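How to Switch Your Kitchen From Paper Towels to Cloth Rags (and Keep It Going)

By Bindu Iyer
10 Jan 2023
Filed under: Home, Laundry, Sewing (barely)
2 comments

I love rags. I know that's a strange thing to be excited about, but ask anyone who has eaten at my house and they'll tell you about the basket on the counter! We went over to cloth a few winters ago, when we moved to Etley and I got tired of giant paper towel packs taking up half the closet, and I've tinkered with the setup ever since. A few of you asked for the whole thing in one place after my December post on drying racks, so here goes.

What you need

Old cotton clothes, towels or sheets
Fabric scissors, or any scissors that are truly sharp
A basket or bin for clean rags
Something with airflow for dirty ones (a mesh bag on a hook is what we use)
Pinking shears, if you have them
A permanent marker

You don't need a sewing machine. I hemmed my first batch, felt very proud of myself, and never hemmed another one.

Choosing the fabric

Start with what's already in the house. Worn T-shirts are the best all-around rag there is, and the older and softer they are, the better they drink up water. Check the tag and go for all cotton or mostly cotton. Anything with a lot of polyester just pushes the spill around the counter, which is maddening when there's orange juice heading for the edge.

Bath towels that have gone thin make great floor rags. They shed like crazy the first time you cut them, so do it outside or over the tub. Flannel sheets and pajama pants are my favorite for dusting and for drying glasses, and the knees of the pajamas are usually the softest part. Old dress shirts are good for windows and mirrors once you've cut off the buttons (save the buttons!). Skip sweatshirts with big rubbery prints, or cut around the print and use the sleeves.

If you don't have enough, try the linens bin at a thrift store. Ours is Brouwer, over by the hardware store, and they keep a bag of stained pillowcases behind the register that they're happy to let go for almost nothing. Wash everything hot before you cut it. Cotton shrinks, and you want it to shrink while it's still a pillowcase.

Cutting a T-shirt

Lay the shirt flat and cut straight across under the arms, from side to side. Set the top part aside. Now cut up both side seams so you have a front and a back, and trim off the bottom hem. Fold each piece in half and cut on the fold, then do it again if it's a big shirt. You want something a little larger than your hand with the fingers spread. Bigger ones feel generous but they drag in things.

The sleeves come off at the seam. Slit each one open and you get two small cloths that are perfect for eyeglasses or a really greasy pan. The neck and shoulders are lumpy, so I cut whatever flat bits I can and let the rest go.

Jersey won't fray. It curls up at the edges and looks a bit like a noodle, and you can ignore that completely. Woven cotton, like a sheet, will fray, and that's where pinking shears earn their spot in the drawer. If you don't own a pair, let the edges fray through one wash, snip off the strings, and most of them will settle down.

Sorting

Okay, this is the part I get carried away with. We tried five categories and my family revolted. We're down to three now and it has held up beautifully.

Counter and table: T-shirt cloths, any light color. These touch places where food goes.

Everything else indoors: dusting, floors, furniture, the baseboard behind the trash can. Towels, dark shirts, odd shapes.

Last trip: rags so worn that the next job is their last. Paint, bike chains, whatever the cat did. These get a black dot in one corner from the marker, and after the job they go in the trash.

Kids pick this up fast if the clean baskets sit at their height. I'd put the counter basket exactly where the paper towel holder used to be, so that your hand finds it without any thinking. We kept one roll of paper towels under the sink for raw chicken and bacon grease, and I still do. I don't feel bad about it at all.

Using them well

A rag has a lot of faces, and most people only use one. Fold it in half and then in half again, wipe until that side is dirty, flip it, then refold to a fresh side. You'll get through a whole kitchen with a single cloth this way. For sticky spots, lay a damp rag on top and walk away for a minute or two. Dried oatmeal, which I'm convinced is stronger than cement, will come right up.

Sweep or vacuum first if you're doing floors. A wet rag on a crumby floor makes paste.
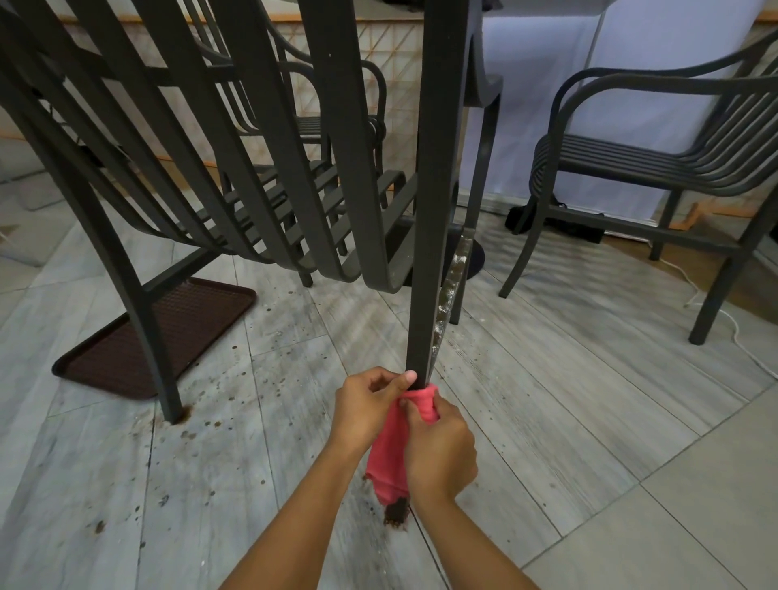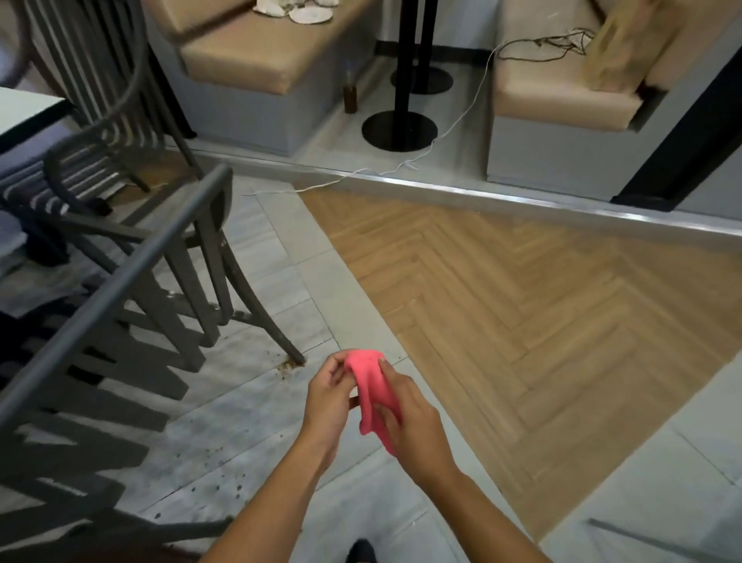
Furniture legs are where a soft old rag beats a sponge every time, and I wish I'd started doing ours sooner. Open the cloth out, pull it into a loose strip, and take it right around the leg so that you're cleaning every side together. Go with both hands and twist, like the pink cloth on the chair-dark metal in the first picture, and then work your way toward the floor. Dirt likes to sit at the very tip of a leg, so check for a little heap of brown crumbs on the floor beside it, and get those with a dustpan before you move on to the next one. Stretch the cloth between your hands now and then to find a clean patch. On wood legs I use a barely damp cloth and follow with a dry one.

Washing

Shake everything out over the trash or out the back door before it goes in the bag. Greasy rags are the only ones I treat ahead, with a squirt of dish soap rubbed in by hand. Then it all goes in on hot with regular detergent, counter cloths in one load and the rest in another. No fabric softener, please! It coats the cotton and your lovely thirsty rags will start acting like polyester.

If they come out smelling sour, run them again with a cup of white vinegar in the rinse and dry them fully. Wet rags balled up in a closed bin are usually the cause, so hang them over the side of the sink until they dry and then bag them.

One serious note. Rags used with oil-based stain or linseed oil can heat up and catch fire by themselves. Those never go in the laundry or the bin with the others. Spread them flat outside, away from anything that burns, let them dry hard, and check how your town wants them thrown out.

Folding (or not)

I don't fold. They go into the basket in a heap, and it takes me as long as it takes to tip over a laundry bag. My sister rolls hers and stands them up in a wire bin and it looks gorgeous, so if that's what would make you happy, do it!

Next I'm going to try braiding the leftover T-shirt necks into a bath mat. I have a full grocery bag of them waiting by the sewing chair.

Comments

Fanasa: Do you cut up socks too? I have so many singles.

Bindu Iyer: Yes! Leave them whole and wear one on your hand for blinds and lampshades. Thick athletic socks are the best for this.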